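倒下的罐子，扶起来
Priserport 一个学生社团的春天，绿桌布、两只手持夹爪，还有交不完的数据

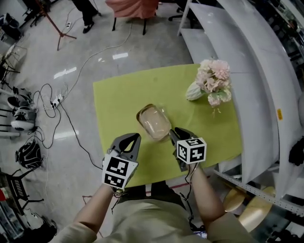 先扶罐子

双手各一只夹爪，人站在桌边，罐子横躺在绿布上。要做的事一句话说完：夹住，立起来，松开。

一句话的事，Undalden 社做了整个学期。

我去的那天下雨，鞋底在走廊里吱吱响。门没关。里面有人喊“开始”，接着谁都不讲话了，只有夹爪合上时很轻的一声，再然后是“停”。停了几秒，又喊“开始”。我站在门口听了好几轮才敢进去，怕踩到线。地上线很多，黑的白的，从插线板一路绕到桌子底下。

Undalden 是 Priserport 这所学校里的学生机器人社。名字来历社里有好几个版本，没一个版本对得上，我也就不写了。往年他们做小车，巡线、避障、推球，每年差不多的题目，每年也差不多的名次。今年换题。有个学姐毕业前在群里丢下一句，说小车做够了，能不能做点手上的活。群里安静了一晚上，第二天早上有人回：什么活？

扶罐子。收花。挪东西。家里桌上的那种活。

于是就有了现在这个题目，报的是 Lomton 赛的“桌面整理”组。Lomton 赛是几所学校联合办的，规模不大，规则却写得很厚。参赛队要先交一批人手操作的示范数据，再交一个用这批数据训出来的模型，最后到现场，让机械臂自己收一张桌子。数据算分，模型算分，现场也算分。往年很多队死在第一步，数据交上去格式不对，直接退回。

“我们以为第一步最容易。”一个高二的男生跟我讲，讲完自己先叹气。他负责核数据，学期过半，眼镜换了一副。

夹爪怎么拿

夹爪拿在手里比看上去沉。社里让我试了一下，先拿右手那只，再两只一起。

夹头深灰色，机身上顶着一个白方块，上面印着黑色的方格图案。方块是给相机认的，相机看见方块就知道夹爪在哪儿、朝哪边歪。所以拿的时候有规矩，方块不能被手腕挡住，不能被另一只夹爪挡住，也不能转到背面去。规矩听着简单，一上手全忘。我第一次伸手去够罐子，右手一拐，方块就朝下了。旁边的女生说：“丢了。”

丢了就是这条不能用。她语气很平，看得出这两个字说过很多遍。

袖子也有讲究。长袖容易蹭到方块，所以操作的人上桌前要把袖子撸上去，或者干脆穿短袖。三月还冷的时候最难受，屋里暖气时有时无，有人胳膊上起一层鸡皮疙瘩，还得稳住手。现在好了，天热了，改成抱怨手心出汗。

线从夹爪上垂下来，细，深色，左右都有。两只手一交叉，线就缠。社里专门讨论过要不要把线固定在小臂上，试了魔术贴，试了护腕，还试了把线从背后绕过去。最后投票，就让它垂着。理由是魔术贴撕下来的声音太吓人。

速度也是问题。人手快惯了，扶个罐子一抬手就完事。可太快了，画面糊，方块也糊，机器学到的是一团影子。太慢又不行，太慢的示范里人会抖，机器把抖也学进去。不快不慢是多少？没有数。社里的办法是在心里念一句话，念完刚好做完。每个人念的话不一样，有人念英语课文，有人念外卖地址。我问那个女生念什么，她不肯说。

罐子为什么难

我原先以为花最难。

桌角有一束假花，浅粉色的花，绿叶子，底下包着。花软，会散，夹哪里都像要夹坏。社里的人摇头，说花不难，花随便夹一下都能起来，罐子才是真麻烦。

罐子是玻璃的，透明，里面装着浅米色、像沙一样的东西。横放着的时候，里面那些东西会跟着动，重心一直在变。一只夹爪从一侧靠上去，罐子就滚。滚一点点，另一只夹爪就对不上了。所以得两只手配合，一只先挡，另一只再去夹，夹住以后慢慢抬，抬到一半换力，最后让罐底找到桌面。

“找桌面”是他们自己的说法。罐底碰到布的那一下，手上会有感觉，很轻，钝钝的。人有这个感觉，夹爪没有。夹爪只有画面。画面里玻璃还反光，灯一照，罐子边缘一半就看不见了，跟绿布混在一块。

桌布为什么是绿的，也吵过。最早用的是一块白布，跟方块的白混，相机老认错。换灰的，又跟夹头混。后来有人从家里抱来一块绿得发亮的，铺上去全屋都笑，说像要开野餐会。笑归笑，方块一下子就清楚了。那块布到现在没换过，洗过，洗完有点缩水，桌角露出来一小截，又往那边扯了扯。

罐口朝哪边也要换着来。朝左、朝右、朝人、朝外。花也要换位置，有时候近，有时候远。要是每次都摆得一样，机器就只会那一种摆法，现场裁判手一歪它就傻。核数据的男生做了一张表，贴在柜子侧面，每录一种摆法就划一道。表我看了，划得乱七八糟，有一格划穿了纸。

一百四十八条

到学期中间，他们一共录了148条示范。

这个数字全社都背得出来，因为接下来发生的事谁也忘不了。男生花了两个晚上把148条从头看到尾，留下40条。

其余的全部作废。方块挡住的，画面糊的，忘了按开始的，按了开始又去接电话的，罐子滚下桌的，还有一条，从头到尾都很完美，录的人做完以后伸手用袖子擦了一下桌布，擦的时候没按停。那一条大家争得最凶。操作的人说前面明明是好的，剪掉后面不就行了。核数据的说规则写着不许剪。规则确实写着不许剪，在很后面的一页，字很小。

那天晚上群里没有人说话。第二天有两个人没来。第三天，来了，带了一袋橘子。

我问他们有没有想过换题。有人说想过，换回小车，小车的代码还在硬盘里，改一改就能报名。有人说那一晚上已经把报名表下载好了，表填到“队伍介绍”那一栏，不知道写什么，就去睡了。

后来重录。重录之前定了新办法，每条录完当场看回放，看的人和录的人不能是同一个。录的人总觉得自己录得好，看的人总觉得别人录得烂，两边一抵消，差不多就公平。看回放的人坐在后面，只许说“留”或者“丢”，不许解释。要解释，休息的时候再解释。

于是休息时间变得很吵。

屋里

活动室原来是一间展览用的屋子，地面是浅灰的，亮，掉颗螺丝能滚出很远。桌子右边那排弧形的白架子是以前留下来的，一层一层往下弯，漂亮，不太能放东西，放什么都要先想想会不会滑。侧面粘着一张橙色小标签，字早磨得没人去看了，也没有谁去撕。

东西摆得乱。机器人部件白白的，带黑色接头，堆在一个矮铁架上。书包直接扔地上。椅子有折叠的，有圆凳，还有一把搭着橙粉色的布，来的人都爱坐那把，先到先得。我也坐了一会儿，软。

屋子归他们用到晚上，过后要锁。锁门之前有一套收拾的流程，写在门背后：夹爪归位，充电，插线板断电，桌布抖一抖铺回去，罐子放倒。对，罐子要放倒。头一回看到这条我以为写错了。社里的人说没错，第二天第一条就是扶罐子，省得再摆。

断电那一条后面有人用红笔补了一句“真的断”。

下午进来的光是斜的，四点多的时候正好照到桌子的一个角，那个角上的花就特别亮，影子拖得长长的。他们管这段时间叫“坏时段”，录出来十条有好几条不能用。一开始大家硬录，后来学乖了，坏时段用来吃东西、写日志、吵架。再后来有人提议，坏时段也该录几条，现场的灯光谁知道什么样呢？吵了一个坏时段，决定录。

录了。留下来的很少。留下来的那几条，后来训练的时候反倒挺有用，这个等下再说。

Barbieri 机械臂

社里用的机械臂牌子叫 Barbieri，二手，学校从别处调来的。来的时候箱子里少一本说明书，多一包干燥剂。

臂本身不算新，关节转起来有声音，像有人在隔壁拉抽屉。末端换上跟手持那种一样的夹头，尺寸对得上，这是选它的主要理由。人手里拿着的夹爪和机器用的夹爪得一样，张多开、合多紧，都得一样，要不然人示范的动作搬过去就走样。

头一回让它自己动，是在四月里一个下午。全社都来了，连平时只管写海报的也来了。模型是前一晚训的，用的就是那40条。按下去，臂抬起来，往前伸，伸到罐子上方，停住。

停住不动了。

所有人盯着它。停了很久，它慢慢张开夹爪，又慢慢合上，然后退回去，回到原位，很有礼貌的样子。罐子一动没动。

有人鼓掌。有人笑到蹲下去。核数据的男生没笑，他回去翻数据，翻出原因来：40条里，很大一部分操作的人在夹之前都会停一下，看一眼，想一想。机器把“想一想”学会了，后面的没学会。

怎么办，再录。这回要求手到了就夹，不许想。可人怎么能不想呢？一个高一的女生出的主意，录之前先空手比划一遍，想都在比划的时候想完，真录的时候手就顺着走。她自己示范，空手，对着桌子比了一下，很像在打太极。从此这个环节就叫太极。

太极之后，停顿少了。第二版模型能碰到罐子。碰到，推滚了。第三版能夹住一头，另一头翘着。到第三版大家已经不鼓掌了，站着看，小声说“快了快了”。

谁在教谁

带队老师不太管具体的。她教物理，桌上永远有一杯凉掉的茶。她的管法是在门口站一会儿，问一句今天丢了几条，听完点点头走掉。学生说她问的次数多了，大家自己就开始在意丢了几条。

我跟她聊了一小会儿。她说以前带小车，学生写完代码就等车跑，跑歪了改代码。现在不一样，跑歪了要改的是自己的手。有个学生写代码非常好，录示范是全社最差的，手太急，一周下来没留下几条。他很受打击。后来他改去写回放的小工具，能一帧一帧看方块有没有丢，丢的地方标红。工具一出来，大家看回放的时间省了一大半。他自己也用，对着自己那些红得一片的录像看了一个下午，看完又去录，留下来的就多了。

也有反过来的。有个女生，代码一行不会写，进社是因为朋友拉她。手特别稳，家里做糕点，从小帮着裱花。她录的示范，留下来的最多，机器现在扶罐子的样子，仔细看有点像她：先轻轻挡一下，再夹，抬的时候手腕先走。她看了机器的录像，说：“它怎么学我。”

说完脸红，跑出去倒水了。

两只夹爪轮流用，谁都想用右边那只，说左边那只合起来慢半拍。拆开看过，装回去，还是有人说慢。又测，测出来两只一样。测的结果也贴在柜子上，没什么人信。

家长也来过。有一位家长站在后面看了半天，问能不能让机器学叠衣服。全屋的人一起转头看他。他赶紧说随便问问。后来这成了社里的一句玩话，每次哪条录得特别顺，就有人说：“可以叠衣服了。”

规则第几页来着

Lomton 赛的规则，他们打印了一份，订书钉订不住，用的夹子。页边写满了字，有的是注释，有的是骂人，骂得还算文明。

规则里最让人头疼的是“同一张桌面上至少有一件柔软物体和一件可滚动物体”。罐子是滚动的，花算不算柔软？发邮件去问。回信说，视包裹方式而定。什么叫视包裹方式而定，又发邮件。第二封回信隔了好多天，只有一个字：算。

全社把那个“算”字截图打印了，也贴柜子上。

还有一条，示范里操作的人只能露出手和小臂，不强制，但“建议”。建议两个字让他们想了很久。一般比赛的建议是不是就等于要求？最后按要求办，相机的角度调了又调，调到人低头的时候头发也不进来。头发长的就扎起来，或者戴个发箍。发箍是公用的，上面有两只耳朵，谁戴谁被笑，所以后来都自己带皮筋。

交数据的截止在五月底。最后一周，活动室的灯天天亮到锁门。录，看，留，丢。橘子换成了西瓜，西瓜不许放在桌布附近，这是用一条作废的示范换来的教训，西瓜汁滴在绿布上，洗了，晾在走廊，那天下午没布可用，大家就坐着把文件名改了一遍。

文件名也有故事。开头大家随便起，“最终”“最终2”“真的最终”“这个”，到交的时候规则要求统一格式，改名改到眼花。有两条改重了，后一条把前一条盖掉，没备份。盖掉的那条是裱花女生录的，她说没事，在录一条就好了。录了，一次就留。

五月最后一个晚上，提交。进度条走得很慢，学校的网，到晚上就慢。有人去关了屋里别的电脑，有人把手机的无线也断了，好像这样能让它快一点。走到头的时候跳出来一个绿色的勾，跟桌布一个颜色，大家都觉得是好兆头。写代码的那位截了图。

交完以后

数据交了，还有现场。现场在六月下旬，地点是 Lomton 那边的体育馆，开车要走一段山路。机械臂怎么运过去还没定，箱子是有，少了两块泡沫。学生在商量用旧校服垫。

我最后一次去，是2022年6月2日。屋里比之前安静，录示范的少了，更多时候是机器在动，人在旁边看。也还是有人在录，社里说多录一点总没坏处，手也不能生。

他们现在每天让机器连着做10次，记成几次。我去的那天上午，前面几次都挺顺，挡，夹，抬，罐底碰到布，夹爪松开，退。中间有一次罐子立起来晃了一下，全屋的人都不出声，它晃完站住了。下一次没站住，倒了，滚到花旁边，被花挡住。有人说花立功了，有人说规则里没写花可以立功，于是又去翻那份夹子夹着的规则。

坏时段录的那几条，就是在这儿显出用处来的。四点多光又斜过来，桌角白亮一片，以前的模型一到这会儿就往旁边偏，夹空气。新的这版没偏，夹得有点紧，不过夹住了。当初吵着要录坏时段的那个人这下很得意，绕着桌子走了一圈，差点踢到插线板。

问他们现场有多大把握。没人肯讲数。核数据的男生说，看灯。写代码的说看网。裱花的女生想了想，说要看罐子，现场的罐子听说是主办方准备的，不知道圆不圆，也不知道里面装什么。她打算这两周多换几种罐子练，家里有装红豆的，有装糖的，糖的那个盖子不太紧，得先缠一圈胶带。

高一的几个已经在想明年。明年题目没出，猜什么的都有，开抽屉、拧瓶盖、挂毛巾。拧瓶盖得两只手一起转，方块肯定会挡，有人当场就拿起夹爪空转了两下，线果然缠上了，解了半天。

还有一件，桌布。有人提议去现场也带上这块，主办方的桌子不知道什么颜色。翻规则，规则没说能带，也没说不能带。又写了一封邮件，我走的时候还没有回信。

门背后那张纸新添了一行：出发前检查干燥剂。我问为什么要带干燥剂，说是箱子来的时候就有，少一样心里不踏实。

外面又开始下雨。屋里喊了一声“开始”。

交稿前补几句

上面写完放了几天，社里发来几条消息，来不及改进正文，放在这儿。

主办方回信了，桌布可以带，要平整，不能有图案。洗缩水的那个角算不算不平整，他们打算熨一下，熨斗跟缝纫社借。

泡沫找到了一块，另一块还是校服。

机械臂那个拉抽屉一样的声音，上了点油，小了。有人觉得不习惯，说听不见声音就不知道它动没动，眼睛得一直盯着。物理老师说那就盯着。

装糖的罐子试过了，比原来那个重，立起来稳，就是夹的时候打滑。胶带缠了以后不滑了，可是胶带反光，又是另一个问题，这周在换哑光的。红豆那个还没试，家里说先别拿走，周末要煮。

新来报名的学生有几个，站在门口看，跟我那天差不多，不敢进。门上现在贴了一张条：请进，看线。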